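Guvuvik hand-held gripper kit, review thread. Two weeks of use, one unit paid for by us, one on loan from the UK reseller (Wimholm). No money changed hands for this.

What you get in the case: the gripper, a wrist camera mount, a spare pair of finger pads, a calibration card, a USB lead that is too short, and a licence key for the Nitora recording software. The manual is a PDF and covers the previous revision.

For those who asked under the last thread: this is the sort you hold and squeeze yourself. You do the task by hand, it logs finger opening and camera pose, and the log goes into training a policy for an arm. There are no motors in it.

Setup. Nitora wants the calibration card flat and evenly lit. Under a desk lamp it failed on every attempt. Under the overhead lights it passed first time. The error message is the same whatever has gone wrong, so change one thing at a time.

Finger opening is read by a magnetic encoder at the hinge. I checked it against feeler gauges at both ends of travel. Closed is good. Fully open it under-reads slightly, and the offset is constant, so I correct it in post and have stopped worrying.

The task set I use for every kit is table laying and clearing. Trays, crockery, spoons, chopsticks. It is dull, it is repeatable, and it finds faults in grippers faster than foam blocks do.
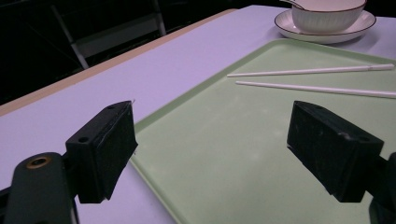 Chopsticks are the hard item in the set. A thin rod on a flat surface leaves very little for a block pad to get hold of. Come in too high and the pads close over the top of it. Come in too low and they drag on the surface underneath.

With the standard pads my failure rate on a single chopstick was worse than with the Tan kit I reviewed in March. Tan's pads are narrower and softer. They also wear out sooner, and you pay for a full set each time.

What helped: approach with the wrist tilted, let one pad touch down first, then close. It took me an evening to get consistent. Anyone recording for you will need the same practice, and their early takes should be thrown away.

Spoons are easier if the handle stands clear of something. Bowls are fine by the rim. Saucers are fine once you have an edge to slide under. Trays I do with two kits, one in each hand, and the two logs have to be aligned afterwards.

On that alignment. Nitora has a sync option for paired units. It drifted on long takes. I now tap the two grippers together at the start and end and line up the spikes in the motion data. Old trick, still works.

Numbers. 313 takes recorded over the two weeks, 200 of them usable without editing. Most of the rest were lost to tracking. The remainder were me dropping things.

Tracking loss is the main complaint. Plain table tops give the software nothing to lock on to, and if the camera also has a dark room behind the table it has even less. A patterned cloth fixes it, but then your policy has learnt about a patterned cloth.

Guvuvik's answer by email was to put printed markers round the edge of the work area. I tried it. Dropouts fell sharply. I don't like markers in training footage, so I have gone back to moving slowly and pausing before each grasp.

Weight. Fine for short runs. After an hour the trigger spring is what you notice, more than the mass. Ignacio Palacios has smaller hands than I do and had to stop sooner. There is a lighter spring listed on the Wimholm site, out of stock whenever I look.

Screws. Two of the pad screws backed out on the loan unit. A drop of medium thread lock and they have stayed put. Check yours before the first session, and again after it.

File sizes. My export folder stood at 1942 MB after the first afternoon, short takes only. The software compresses on export and leaves the raw copy in a hidden cache. Clear it by hand or the disk fills.

Support. Replies came within a working day and were from someone who knew the hardware. The firmware updater refused to run on my Linux box, and they sent a command-line version the next morning. Better than I get from firms ten times the size.

Would I buy a second one? For bowls, cups and trays, yes. If your work is mostly thin or flat items, try to borrow a Tan first and compare the pads on your own objects.

Next up is the lighter spring, if it ever arrives, and a set of pads Ignacio is printing in a softer material with a chamfered tip. Same chopsticks, same task list. I'll add the results to this thread.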